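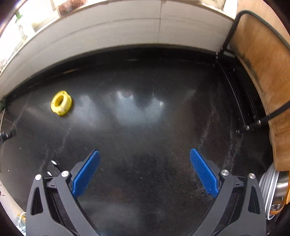
A yellow ring-shaped object on a black tabletop.

The empty spool is what remains of a spool once the thread, wire or ribbon has gone. It generally consists of two round flanges joined by a narrower hub, with a hole through the middle. Makers regard it as packaging – owners tend to regard it as something that might come in handy.

Collector Iason Alexiou of Catterall keeps 387 of them, 235 from the defunct Novard works, and has yet to find a use for any. His catalog sorts them by flange, then by hub, then by a third system he has declined to publish.

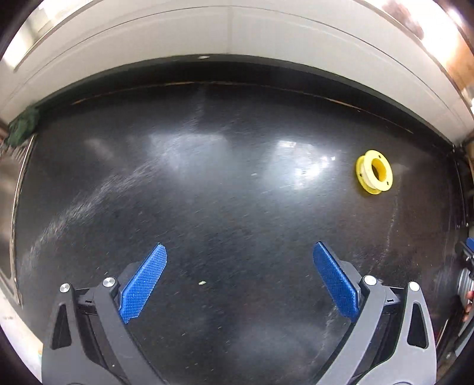
CATTERALL, 1 February 2021

Yellow plastic spools are easy to spot on a dark surface, a virtue of some value when one has rolled off the bench. Small openings in the flanges, where present, are often used to anchor a loose end – or, in Alexiou's case, to hang the spool on a nail.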